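Gripper trial, progress note for Hosgate
26 Dec 2018

Hi Modupe,

You asked for the short version before the holidays swallowed everyone, so I'm typing this with cold coffee and the log open in the other window.

We've finished the first block of picks with both grippers, the Plerier two-finger and the Talau one with rubber tips. That's 1,085 tries in all, and 900 of them are clean enough to use. Most of the rest went in the bin when Bernd found the arm controller had been dropping its force readings (fixed now, and he's pretty pleased with himself!).

The rubber tips are my favorite so far. They grab soft packets far better than the hard ones did, and I've stopped wincing every time we go for a bag of rice. Getting in and out of the blue shopping basket is the slow part, with the housing being so broad and the rim so thick. The wrist camera has been a big help there, even if the arm itself hogs the middle of the view. 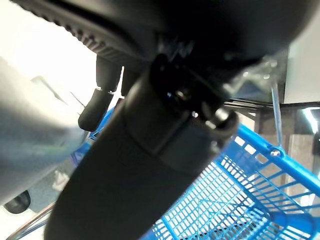 What's next

Uchenna wants to tilt the camera mount a bit and rerun 70 basket picks, same items, same order. I'd like to do that before we touch anything else. We also owe you the tip wear numbers. Ikechukwu has measured one set and still has the other to do.

Money is fine. We've used 61 percent of the parts budget, and the only big thing left to order is a spare set of tips.

Can you let me know if Hosgate still wants the side-by-side video? Bianca needs a few days to cut it.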